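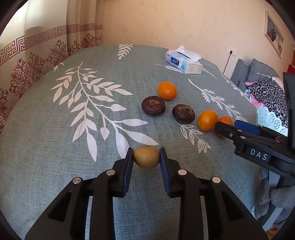
Respite Care for Families of Disabled Children in Rastholm
Project report, Diploma in Social Care, second year
Submitted by Svenja Nägeli
November 19, 2018

1. Purpose
The project set out to examine how parents in Rastholm learn of short-break care for disabled children, and what delays them in applying for it. It was carried out during a placement at the Stimlow Family Centre.

2. Method
Interviews were held with six parents and three members of staff at the centre. Each interview lasted about 5 minutes longer than the half hour planned. All parents gave written consent, and their names have been left out of this report. The application form used by the centre was also reviewed.

3. Findings
Four of the parents first heard of short breaks from another parent. The remaining two were told by a school nurse. None had seen the leaflet issued by the centre, although it was on display at the Baner Road clinic.

The form was considered long and in places unclear. Section 3, on night-time needs, was left blank by several applicants who did not understand that it applied to them. Staff then had to telephone the family, and the application was held until a reply was received.

Parents also spoke of guilt at asking for help. One mother stated that she had kept the form in a drawer since June.

4. Recommendations
The leaflet should be sent home through schools. Section 3 of the form should be reworded and tested with parents before it is reprinted. The Mishra Fund, which pays for the weekend places, should be asked whether a first visit could be offered before the full form is completed.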